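Flaltel Automation Forum > Grippers and end effectors > Faults

Thread: Wrist stop trips on lift from round bin, simulation only

gernanton_cell4
Posted 2 December 2018

Looking for ideas on a fault I can't pin down. Two-finger gripper, irregular food item (cooked meat chunk), picking at a round wooden container. All of this is in simulation, on the Melosov physics package with default contact settings.

The grasp closes normally. On the lift, the wrist force reading goes past the protective stop limit and the arm halts with the item still held. Out of 1,295 lifts I have 59 stops. No stops at all on the same item picked from a flat table.

Limit is set in the controller and I would prefer to leave it where it is. Log from a typical stop shows a sideways spike, then the vertical load, then the halt. Render from the wrist view is at the bottom of the thread.

stavewright
Your finger is catching the rim. Sideways load before vertical load is what you get when something drags along an edge. Raise the approach and go straight up for the first part of the lift.

gernanton_cell4
Tried a vertical lift in March on an earlier build. Fewer stops, but they did not go away. I don't have the old count.

pk_torque
I don't agree with the rim. Look at the disc in the container. It has hollows in it, and the tip of the left finger reaches into the edge of one of them. If the collision mesh for that disc is a convex hull, the hollows are filled in as far as the physics is concerned. The finger is then inside a solid body, and the solver pushes it out as soon as you move. That gives a sideways spike with no rim contact at all.

stavewright
The right finger passes over the rim in the same picture. You can't rule out contact from a top view.

pk_torque
You can't rule it in either. It is seen almost from straight above, so there is no clearance to be read from it. Turn on contact reporting and log the body pairs.

radulovic_user
We run the Radulović controller and had false stops from payload settings. If the payload mass is entered as zero, the item weight is reported as external force. Check that before rebuilding meshes.

gernanton_cell4
Payload is set, and the flat table picks use the same value. I don't think it is that.

Contact pairs logged overnight, on a fresh batch of 3,000 lifts. Nearly every stop has left finger against disc as the first pair. A few have right finger against rim. The disc mesh is a convex hull, from the importer default.

pk_torque
Then split it into convex parts or use a signed distance field. Expect it to run slower.

stavewright
I would still fix the rim contacts. On real hardware that is the one that bends a fingertip, and a mesh change does nothing for it.

gernanton_cell4
Agreed, both need doing. Disc mesh first, then a higher lift path.

tessellate
A word of caution on the safety side. Do not raise the stop limit to get through the batch. I have seen a limit set at up to 4 times the proper value in simulation, and the same file was then loaded on a real arm. Keep the simulation file and the cell file separate, and compare them before any transfer.

radulovic_user
Seconded. Ours are under version control for that reason. I would still like to see the payload value and centre of mass, if you can post them.

gernanton_cell4
Will post both with the new contact log once the mesh is rebuilt.

Attachment (1):

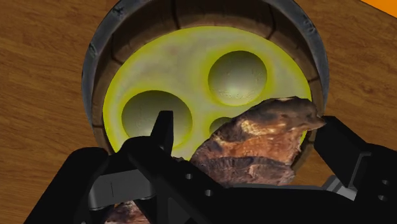

Wrist view, simulated. Meat chunk between the fingers, left fingertip at the edge of the hollow.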